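Section 4. Tidy-up task: sorting toys from the tray

Before you begin this section, please finish the arm check in Section 3. The Turna software must be open and the arm must be in its rest position.

The task is a simple household chore. Mixed things lie in one metal tray, and the machine must move them one by one into boxes with a round opening. A child of four can do it. For the machine it is still difficult, and this section tries to give a fair picture of how difficult.

4.1 Preparing the table

1. Put the three boxes in one column, beside the long side of the tray. Yellow, blue and pink is the order the software expects.
2. Fill the tray. Mix hard things with soft things: balls, spiky balls, soda cans, a toy hamburger, pieces of cloth.
3. Do not arrange the contents. A tray in good order makes the test too easy, and your result cannot be compared with ours.
4. Move your hands away from the table and press Start in Turna.

CAUTION: Do not reach into the tray while the arm has power. If something falls on the floor, press Pause first and wait for the tone.

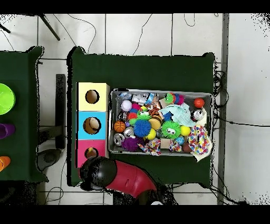
Hưng Đào objects that this is not tidying yet, because at home the toys are under the sofa and not in a tray, and he would not pay for a machine which needs a person to collect everything first. We keep his remark in the manual. It is correct for the present version.

4.2 Running the task

5. Choose "Single item" for the first run. The "Continuous" mode is only for users who completed 8 single runs without a stop.
6. Watch the first approach of the gripper. It should go down slowly and close only after it has stopped.
7. If the gripper closes on nothing two times, Turna will choose another item. Let it do so.
8. If cloth comes up together with a toy, press Pause. Open the gripper from the menu, never by hand.

Note: Balls are the easiest items. Cloth is the most difficult, because it has no fixed shape and covers other things. Thin plastic packing is also a problem, as the depth sensor often does not see it well.

4.3 What results to expect

In May we made 1327 attempts at the Mạch workshop with the same kind of mixed tray. 700 of them ended with the item inside a box. In 294 attempts the item was lifted but fell before it reached the opening. The rest were failed grasps or stops by the operator.

Please do not be disappointed if your first numbers are lower. Diễm Doãn repeated the test with fewer cloths and the arm did much better, but we did not include those attempts in the count. 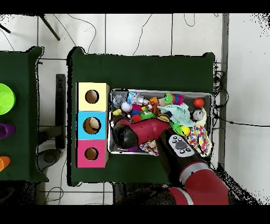
Can I leave the arm working alone while I do something else?
Not with this version. A person must stay near the Pause button during the whole run, also in "Single item" mode.

4.4 Finishing

9. Press End and wait until the arm is back in the rest position.
10. Save the log before you close Turna. Unsaved logs cannot be recovered.
11. Switch off the power of the arm, then empty the boxes.

For changing the gripper tips, see Section 6.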